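Welcome, and thank you for reading this before you start collecting or labeling anything. These are the house rules for the **Stisstead zip-bag set**, kept by the small group at Grukitside that looks after the tabletop arms. They grew out of a lot of hallway conversations, so please forgive the places where they ramble a bit.

## What the set covers

Opening, closing and moving slider-zip plastic bags with flat contents. Station 2 only. Bags with press seals and no slider live in the Drukasico set and follow their own card - please don't mix the two, even when the table is free and it's tempting!

## Before an episode

- Wipe the table. Small specks are fine and don't need to be chased, but anything big enough to pick up should be picked up.
- Lay the bag flat, at whatever angle you like. We really do want variety here, so resist lining it up with the table edge.
- Leave wrinkles in the film alone. Smoothing the bag by hand makes life easier for the policy than it will ever be in use.
- Check that the stop button is within reach of the person who is watching, and that they know they are the one watching.

## During an episode

Hands stay out of the work area from the start tone to the end tone. If the slider jams, let the arm try 2 times, then stop and mark the episode `jam`. Please keep these in the upload. A batch is 100 episodes, failures included, and a batch with the awkward ones taken out can't be used for scoring.

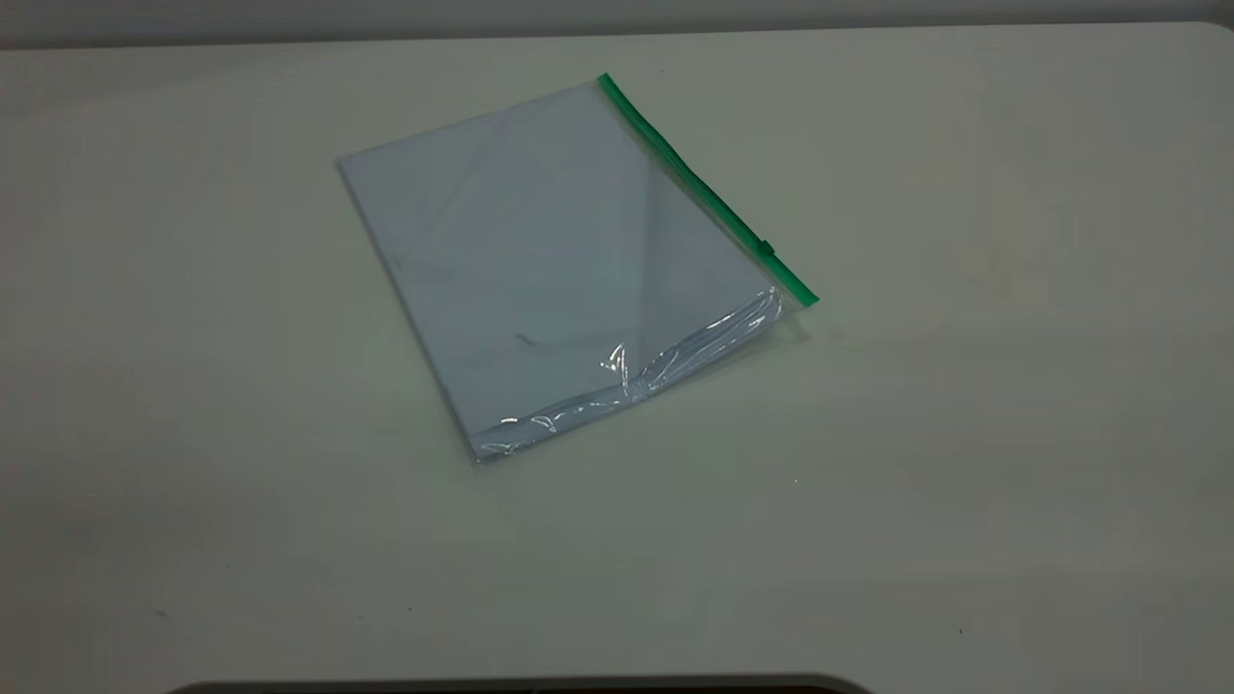
_Page last changed: October, rules version 19_

A bag with a colored zipper strip, like the green one on this bag, goes under `strip_color`. The slider gets its own point label, placed on the tab itself and never on the end of the strip. Shine on the plastic is labeled `glare` only when it hides part of the zipper; bright folds elsewhere on the film need no label at all.

For contents, write what you can tell through the plastic and stop there. `flat_sheet` is a perfectly good answer - we would much rather have that than a guess at the kind of paper.

## Changes

Send suggestions to the Ko channel with the episode number attached. Rule changes apply from the next batch onward, and older batches keep the version they were collected under.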